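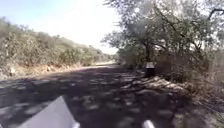

Faut-il recharger la conduite de surtitres à chaque changement de salle ?
La conduite reste en mémoire dans le boîtier Lakari. Seuls le profil d'affichage et l'adresse du projecteur sont à refaire à chaque nouvelle implantation.

4. Mise en service du surtitrage en salle

Cette section concerne le boîtier Lakari, version 3, raccordé à un projecteur ou à un panneau Bastex suspendu au cadre de scène. Pour un affichage au dossier des fauteuils, voir la section 6.

4.1 Raccordement

1. Poser le boîtier en régie, à portée de main de l'opérateur et hors du passage.
2. Relier la sortie A au panneau central. La sortie B est réservée aux panneaux latéraux.
3. Brancher le clavier de topage sur le port avant.
4. Mettre le panneau sous tension, puis le boîtier. Le voyant passe de l'orange au vert à la fin de l'initialisation.

Attention : ne jamais débrancher la sortie A lorsque le voyant est vert. Passer d'abord en mode Noir (touche F2).

Remarque : sur les panneaux livrés avant octobre, le voyant reste orange tant qu'aucune conduite n'est chargée.

4.2 Réglage du contraste

1. Demander au plateau l'état lumineux le plus clair de l'ouvrage.
2. Ouvrir Affichage > Profil et choisir Salle.
3. Régler la luminosité sur 70, puis descendre par pas de un jusqu'à disparition du halo autour des lettres.
4. Vérifier la lisibilité depuis le premier rang, puis depuis le dernier rang du balcon.
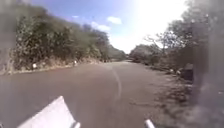

Le profil Salle affiche un texte blanc sur fond noir. Lorsque la mise en scène impose une projection directe sur le décor, choisir le profil Décor et activer le liseré. Sans liseré, un texte clair sur une toile de ton moyen se perd vite : le tracé pâle et délavé qui court sur le gris-brun de la chaussée donne une idée de l'écart insuffisant. Le liseré est noir par défaut et son épaisseur se règle dans le même menu. Il n'est pas disponible sur la sortie B.

Attention : une modification du profil en cours de représentation provoque une coupure de l'affichage. Effectuer ce réglage pendant le raccord.

4.3 Chargement de la conduite

1. Exporter la conduite depuis l'éditeur Inskip au format texte, encodage UTF-8.
2. Copier le fichier à la racine de la clé, sans sous-dossier.
3. Insérer la clé et choisir Conduite > Importer.
4. Comparer le nombre de titres annoncé par le boîtier à celui de l'éditeur. Une conduite de 372 titres qui n'en affiche que 355 contient des lignes vides interprétées comme des noirs — cocher alors Conserver les vides et recommencer l'import.
5. Enregistrer sous un nom distinct pour chaque distribution si les coupures diffèrent.

Remarque : les italiques des voix en coulisse sont conservés. Les indications entre crochets ne sont jamais projetées ; elles restent visibles sur l'écran de l'opérateur. 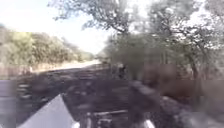
4.4 Topage et reprise

1. Appuyer sur Début. Le titre 1 est armé mais non affiché.
2. Toper chaque titre avec la barre d'espace, sur l'attaque de la phrase chantée.
3. En cas de saut dans la partition, saisir le numéro du titre, puis Entrée. Le titre est armé sans passer par les titres intermédiaires.
4. Aux saluts, revenir en mode Noir.

Si le réseau de régie Atel est utilisé pour recevoir le retour chef, le désactiver avant toute mise à jour du boîtier. Le journal de topage est conservé jusqu'à l'import suivant et s'exporte par Conduite > Journal.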